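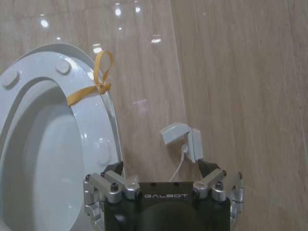

A yellow ribbon on the raised lid in one of the refitted restrooms at the Segers building.

Home | News | Building Updates | Events | Contact

Ground floor restrooms open again

The ground floor restrooms at Segers reopened in August after the refit. The second floor set is still closed and should be ready before the heating season. Until then, please use the ground floor or the small restroom next to the Kinham Room.

Most people asked for two things in the spring survey: walls that are easier to keep clean, and somewhere to plug things in. The old painted walls had been patched so often that the paint no longer held behind the toilets. They have been replaced with large beige tiles in a wood-grain pattern. The tile has a gloss finish and wipes down with a soft cloth and the ordinary cleaner from the supply closet. Please don't use scouring powder on it. A clear glass partition stands by the wall. Fingerprints show on the glass more than anywhere else, so it has been added to the evening cleaning list.

The toilets are white, with white seats and lids. The lids have bumper pads on the underside, and these do come off if the lid is dropped hard enough. If you find a pad on the floor, leave it at the front desk and we will glue it back on. Spares are on order from Uta, the same supplier that sent the seats.

About the outlets

The wall outlet has a hinged cover that flips up. Lift the cover before you plug in, and let it close again after you unplug. One cover at our Wesville building was snapped off at the hinge last year by someone pulling the cord sideways, and that outlet was out of use until the electrician could come. Hold the plug itself when you take it out. The outlets are there for building equipment and for small personal items such as a shaver. Space heaters are not allowed in any restroom, and neither are extension cords.

If an outlet stops working, write the room number on the repair sheet. Please don't reset anything in the electrical closet yourself.

Ribbons

A ribbon tied to a lid is our new way of marking a toilet for the cleaning and repair crew. The paper signs we used before fell off or ended up in the bowl. A yellow ribbon means there is a note about that toilet on the repair sheet. It may be something as small as a loose seat hinge or a slow refill. You can still use the toilet unless the door is locked. Please leave the ribbon where it is. The crew will take it off when the item is closed.

Ribbons are kept in the top drawer of the supply closet, already cut to length. Tie them on the side of the lid in a loose bow, so they can be undone with gloves on. Used ones go in the trash – they are not to be washed and put back.

Costs and what is next

The seats and lids came to $730, paid from the repairs budget. Tile and labor were covered by the building loan and will be listed in the annual report. We have up to 70 tiles left over, stored flat under the stairs. They are for repairs only, so please don't take them for other projects.

Work on the second floor starts with the plumbing. The water will be shut off on that side of the building for part of each morning, and a notice will go up by the elevator the day before. The drinking fountain outside Room 13 is on the same line and will be off at the same times.

Questions about the refit can be left at the front desk.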